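The Drarnmont folding kit costs 276 dollars a month, and I have spent a good part of this November trying to decide whether I would tell a friend to sign up for it. You get two hand-held grippers, a stack of lessons, and a promise from Jindeck that whatever you teach with your own laundry will come back to you as something a robot can do.

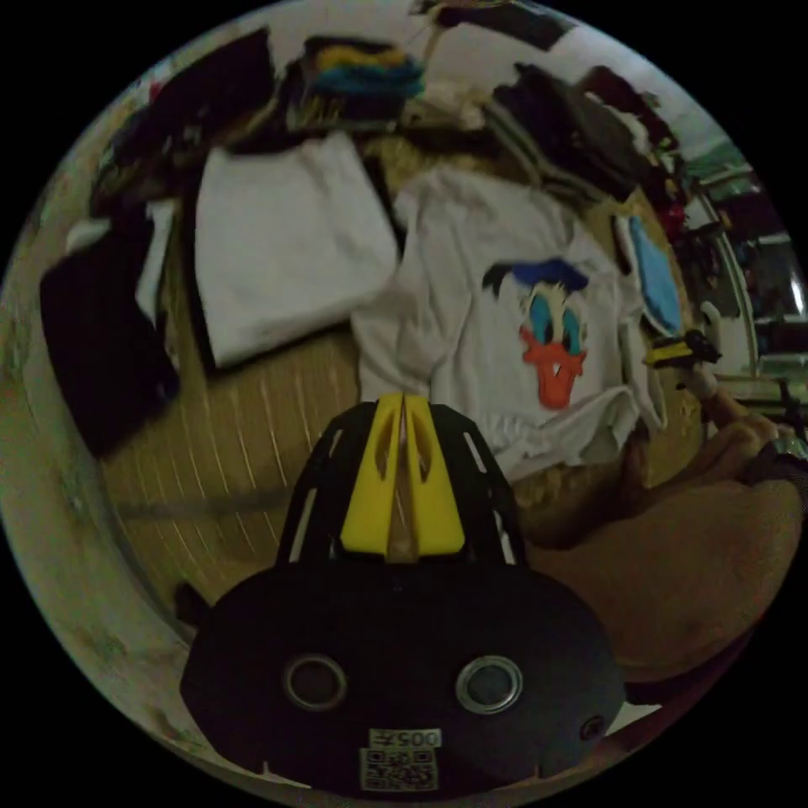 Bonham Home Automation Club

Now, I like this kit more than I thought I would, and I want to say so before I start grumbling. The yellow fingers close on cloth in a way that makes sense to your hand. A T-shirt with a cartoon duck on it is a fair test of anybody's patience, and I would much rather learn on that than on the neat little squares of felt the cheaper kits send you. Real clothes come in heaps, they curl at the hem, and any product that asks us to start there has my respect.

My trouble is with the plan behind it. Jindeck wants 1697 finished folds before it will send you your first trained model, and that is a great many evenings for a person with a job and a family. The Ranasinghe service asks for far fewer – though you do give up the choice of what gets folded – and I think most households would be happier starting there.
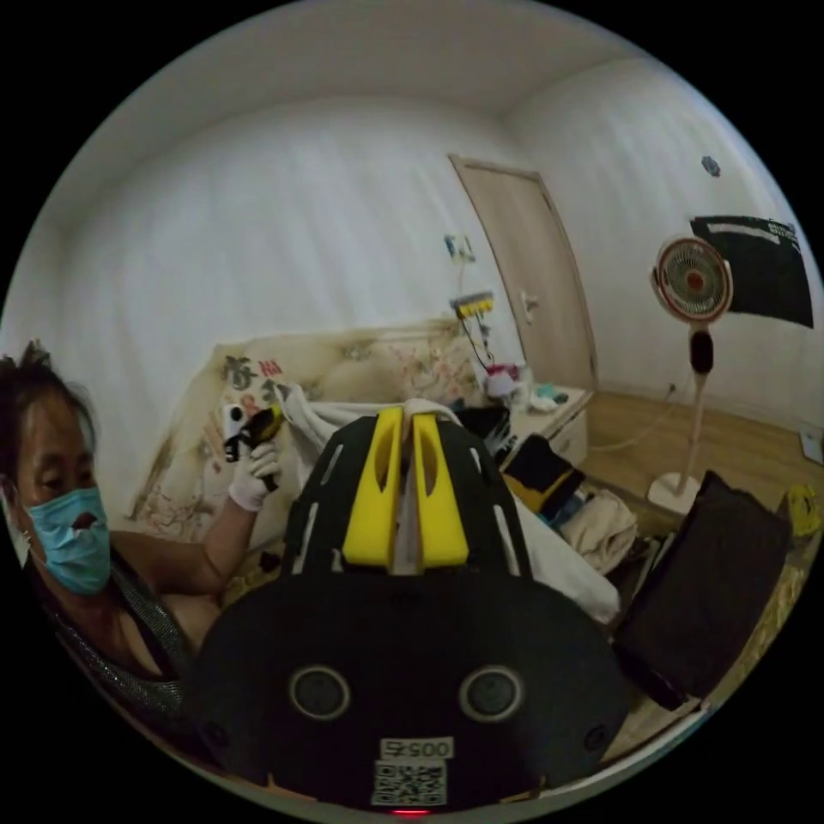

White cloth between the gripper fingers, bedroom session.

Still, if you have the time and a bit of floor to spare, I'd say go ahead and try the kit for a month or two. Just read the cancellation page first, and keep the box!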